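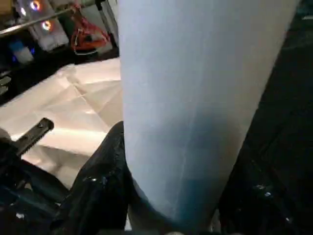
Irkura Ceramics Hall: Gallery of Recent Views

The Irkura Ceramics Hall presents work by members of the Daza and Irneck studios. Admission is free for residents. The gallery on this page accompanies the autumn program, which opens on September 10, 2021, and remains on view through October.

Pale surfaces are the subject of this first selection. Under cool light a plain form may read as bluish white on one side and as a warmer grey-beige on the other, and a faint seam may be clear in one part and nearly lost in another. Visitors are encouraged to view the pieces from more than one side.

The selection was made by Mirta Troncoso and Ville Kallio. Texts for the printed guide were prepared by Hawi Lemma. The guide runs to 50 pages and is available at the front desk in English and Spanish.

Visiting information

The Hall is located in Room 308 of the Skukar Building. Groups of up to 50 persons may be received by prior arrangement with Damián Cabral, Visitor Services. Large bags must be left in the lockers on the ground floor.

Requests to reproduce pictures from this gallery should be addressed in writing to Leandro Lagos, Publications Office. Please allow three weeks for a reply.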